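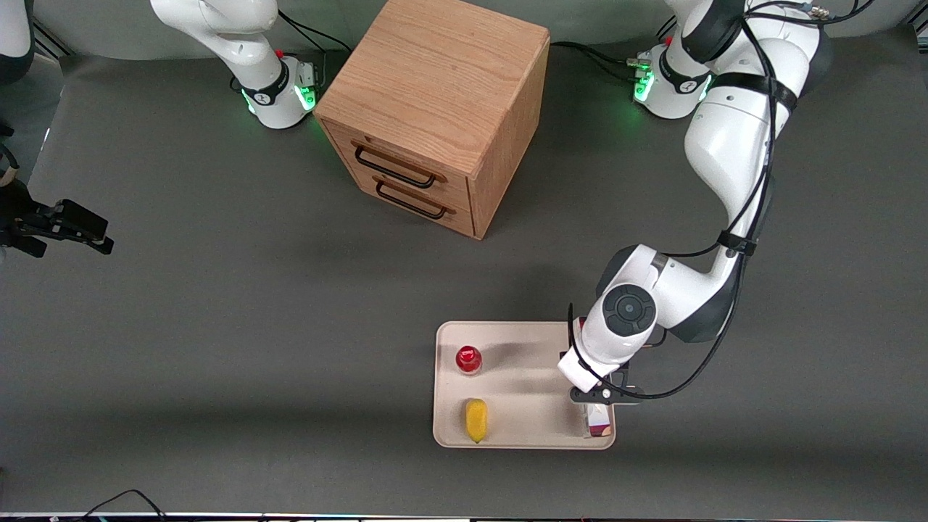
I bought my first two-drawer box for a desk the same June I moved to Paltville, and I bought it for the worst possible reason, which was that company was coming and I had stuff on every flat surface I owned. I swept the whole mess into the bottom drawer with my forearm, shut it, and felt like a genius for an entire evening. It took me the better part of a year to open that drawer again without wincing.

So I come to the subject of small drawers as a reformed person, or a mostly reformed one. I've now lived with a bunch of them (wood ones, a tin one, a cardboard one that gave up on life beside a humidifier) and I have opinions!

The first is that two drawers is the right number for a desktop. I know people love those little apothecary towers with drawers up and down the front, and I loved mine too, for about a week. Then I couldn't remember where anything lived. I'd go looking for a stamp and pull out one tiny drawer after another like I was playing the world's dullest game show. With two, you guess wrong once and then you're done.

My top drawer is for things I touch every day. Pens, the tape, lip balm, the good scissors. The bottom drawer is for things I touch every month or so — spare batteries, checks, the little key for bleeding the radiator, the allen wrench I'm sure goes to something. Anything I touch less than that doesn't get to live on the desk. It can go in the closet and think about what it's done.

Handles matter more than you'd expect. My first box had those cut-out finger notches, very sleek in the catalog, and they collected crumbs and caught my nails. The one I use now is a Trindent in pale oak, and it has plain black pulls in a U shape, big enough for two fingers. I can open it while I'm on the phone and looking somewhere else. I also like black metal against light wood, and I'm not going to apologize for caring about that, because I look at the thing all day long. A light wood box on a dark desktop is a nice sight at eight in the morning with coffee in hand.

If you're shopping secondhand, and you should be, pull each drawer all the way out and look at the back of it. You want a bottom panel that sits in a groove. If it's only stapled on underneath, it'll sag the minute you put a roll of quarters in there. Smell it, too. I passed up a gorgeous one at a barn sale over in Stusel because somebody had kept mothballs in it, and that smell does not leave. Sticky drawers I don't mind at all. Rub a candle stub along the runners and they'll glide like butter.

Now, the tray. I was a tray skeptic for years. It seemed like one more thing to dust, and every magazine (this one included, sorry) kept telling me to put a tray on everything. What changed my mind was sitting down one night and admitting that I don't put things away when I'm done with them. I put them down. Those are two different motions, and the drawer only helps with one of them.

A tray catches the putting-down. Mine is cream-colored and shallow, it came from Ďurica, and it cost me 40 dollars, which I thought was ridiculous at the time and still kind of do. It sits toward the front right corner because that's where my hand lands. All day long it collects the eraser, the loose button, whatever came out of my pocket. Then before supper I empty it into the drawers, top or bottom, and that's the whole job. Some 5 minutes on a bad day.

I keep the tray small on purpose. Three little things in a tray look like you meant it. A dozen and you've just got a pile with a rim around it, and I've had that pile, and it ate a check I needed to deposit.

You'll want something in the bottom of the drawers, by the way. Felt is lovely but it grabs every bit of pencil shaving and won't give it back. I use leftover shelf paper, cut a hair short so it doesn't ride up when the drawer closes. Wipe it down when you think of it. I think of it around Thanksgiving and again when I spill something.

And leave the top of the box bare if you can stand to. I lasted four days the first time. There was a plant up there, then a mug, then the mail. Right now it's clear, except for a little dark spot in the wood that I've gotten fond of, and I'm on my second month.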